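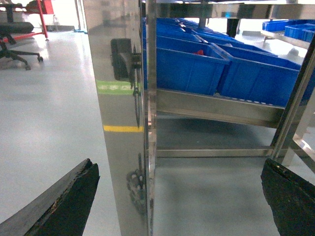 From the Gripper Corner
Monday, April 27, 2026

It has been a good long while since we had a proper gripper story for you, and several of you have written in to ask what became of the finger comparison we mentioned in the winter issue. Well, it has been going on all this time (slowly, between other jobs, as these things do), and we finally have enough to say that it deserves more than a line at the bottom of the page.

For those who joined the list recently, the question we started with was a simple one. Our arms have been running on the Plultari fingers for as long as most of us can remember, and they have served us well, but they are wide at the tip and they don't care for tight spaces. Reaching in beside a shelf upright is a slow business with them. So when Atavo offered us a narrower pair to try, with the wrist camera sitting a little lower so that both fingertips stay in view, we said yes before they had finished the sentence!

We gave each set 100 attempts at reaching in around the shelving and the same number at picking up single containers from a table. The rules were the same for both. The operator had the wrist camera view and nothing else, no peeking over the shoulder, and every attempt started from the same parked position. Anyone who has tried this will know how long a parked position feels when you are on attempt number 51 and lunch is ready.

The shelving half was the part we expected to be hard, and it was. Polished stainless steel is a miserable thing to look at through a small camera. It throws back bits of the room, stripes of color and the dark shape of hardware, and you find yourself steering by a reflection for a second or two before you catch on. The depth estimate from our old Cullitz controller has the same trouble, I'm sorry to say, and twice it decided that the panel was a good deal farther off than it was. We lowered the approach speed and had no more bumps after that. The blue bins, on the other hand, are a pleasure. They have ribs, they have rims, they are a nice flat color, and the camera picks out their edges beautifully.

Between the two sets of fingers, the Atavo pair was clearly the easier one to bring in close. Our operators took to it within an afternoon, and the failed reaches dropped from 9 to five. That may not sound like a great deal out of a whole set, but those failures are the ones that stop everything while somebody gets up and resets the arm, and so it feels like a much bigger change than it looks on paper.

Table work was another matter, and here I have to be fair to the old Plultari fingers, because they have a lot going for them. 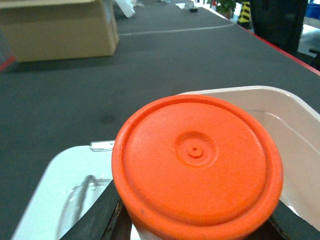

Round containers ask for a good broad contact on each side, and a lid that sticks out past the body makes it harder, as you want the grip to land on the container and leave the lid alone. With a wide tip you can be a little off center and still come away with a decent hold. With a narrow one you have to line up more carefully, and if you don't, the container starts to turn as the fingers close. We saw that often enough that we began nudging the wrist a few degrees before closing, which helped, though it added a moment to every pick. A bright orange lid is a great friend to the operator, by the way. You can find the rim at a glance, even when you are coming in from nearly overhead and can't see much of what's underneath.

We also spent some time (more than we'd planned, truthfully) on closing force. The Cullitz controller lets you set it in steps, and the steps are rather coarse at the gentle end. The newer one from Srithong has a smooth dial for it, and it was lovely to be able to ease off until a light container stayed put without being squeezed. We have only had the Srithong unit on loan for a short time, so please don't take this as a full verdict, but I know which one I'd reach for on a Friday afternoon.

A word about wear, as a couple of you asked. Fingers do get scuffed, and it shows along the edges first. We haven't found that a few worn patches change the grip on smooth plastic, but we are keeping a record and will swap pads if the numbers start to drift. If you are keeping a record of your own, we would dearly love to compare notes, especially if you work with shiny shelving like ours.

As for what comes next, we'll be keeping the narrow set on the shelving arm and the wide set at the table for now, and running the Srithong controller on both. We would like to repeat the whole comparison in September with a softer pad on the narrow fingers, which Atavo tells us is on its way. If you'd like to drive a session or two, just reply to this newsletter and tell us which days suit you. Beginners are very welcome, and the coffee is better than it used to be.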